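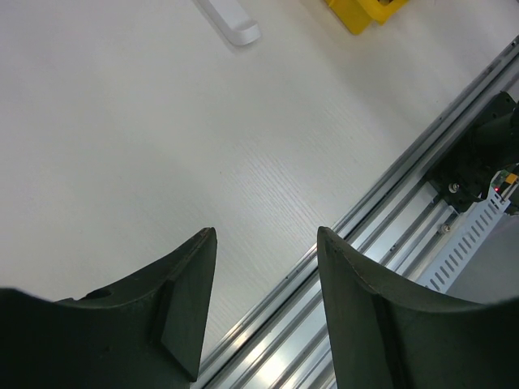
Sorting out a tiny wardrobe: what worked for you?

mazurek_w
Started in January, 1:04 pm
We've moved into a flat with one alcove for all our clothes, and I've become a bit obsessed with getting it right! So far I've cleared out 3 bags for the charity shop, measured the alcove twice and got 2 different answers. I'm torn between a chest of drawers and plain hanging space. What would you do?

anqi.cui
Hanging, every time! I went over to a rail last winter and I love it. You can see everything you own, so you stop wearing the same seven jumpers (well, I did, mostly). Shirts at one end, coats at the other, and a shelf on top for hats and bags. I got a Sundik one and it went together in the time it took the kettle to boil.

Lev_T
Have to disagree, sorry. Jumpers on hangers go all pointy at the shoulders and the sleeves creep down to your knees. Drawers for knitwear, always. I fold mine in thirds and stand them up on end like books. Brilliant system, you can get far more in.

anqi.cui
Fair point on the heavy ones, but you can fold a jumper over the bar of the hanger! Lay it in half lengthways, put the hook in the armpit, then bring the body and sleeves down over each side. No points at all.

Lev_T
I've tried that. Mine slid off.

nikola_s
Both of you are right, which is no help to Waldemar. I've got a short rail with a low chest beside it, and it's the best thing I've done to the bedroom.
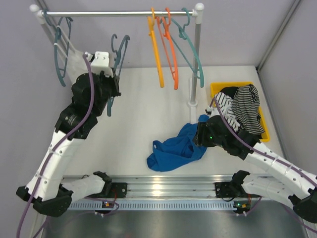 Mine is light things up top, with everything woolly below. The big thing is to leave a gap under the shirts so the hems don't crumple on the chest. Mine were touching to begin with and I was ironing everything again before work. And do get hangers that all match! It sounds fussy, but they sit level and you fit a lot more along the rail.

Roman_M
Not sold on matching hangers. Half of mine are from Plomness and the rest came free with dry cleaning, and my clothes haven't complained. Spend the money on decent hooks for the back of the door. Dressing gown, tomorrow's outfit, bag, all off the floor.

nikola_s
Ooh, hooks, yes! Over-the-door or screwed in?

Roman_M
Screwed in. The over-the-door sort rattle.

mazurek_w
This is great, thanks all! Measured again and the alcove is 194 cm high, so a rail and a low chest should go in nicely. Has anyone had one of the Egilsson chests? The drawers look deep enough for Lev's book method.

Lev_T
Yes, had mine for ages. Rub a candle along the runners and they glide beautifully. Make sure you fix it to the wall, though.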